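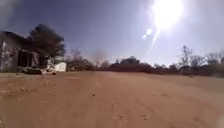 How can a robot know where the road is, when nobody painted lines on it? This is the question we try to answer in our project at Plarnden, and our small driving robot is called Druso. In a city, a road is easy to find. It has a curb, and it has white or yellow lines. But many roads in the country are only dirt. On this one the sandy ground goes from one side to the other with no curb and no markings, and there are small stones lying on it. The sun is also very bright in the sky at the upper right, so most of the trees look dark. A person can look and say at once, "Drive there." For a robot it is much harder.

What does the robot see?

A camera gives the robot a picture made of very small coloured squares. We call them pixels. The robot does not know the words "road" or "tree". It only has numbers which tell the colour of each pixel. Orange-brown sand has some numbers, and green grass has other numbers.

Our first idea was simple: let Druso follow the colour of the sand. In the morning this worked quite well. Then in the late afternoon the light changed, the colours changed with it, and Druso stopped many times because it believed the road was finished.

The Bermúdez method

Our second idea has the name Bermúdez. It uses 2 kinds of clues together. The first clue is colour, the same as before. The second clue is texture, which means how rough or smooth a thing looks. Packed sand is quite smooth. Grass and bushes are full of little lines and spots.

Every part of the picture gets points from each clue. If both clues say "road", the robot can trust this place. If the clues do not agree, Druso goes slower and looks again from a little closer — the same as you do when you walk in a dark room.

How did we test it?

We made 100 short drives with a computer program named Garkex, which writes down each decision of the robot. One half of the drives used only colour and the other half used colour and texture. With only colour, Druso often made wrong stops when the sun was in front of it. With both clues, it made a wrong stop in only 2 drives. Both were in places with a deep shadow over the road.

So shadows are still a problem for us. A shadow hides the colour and the texture at the same time. In November we will try to teach Druso what a shadow is.

Try it yourself

Take a sheet of paper and cut a small square hole in it. Put it on a photo in a magazine, so you see only what is in the hole. Can you say what it is? Now move the paper a little and try again. Ask a friend to play too, and do not show them the whole photo before they guess.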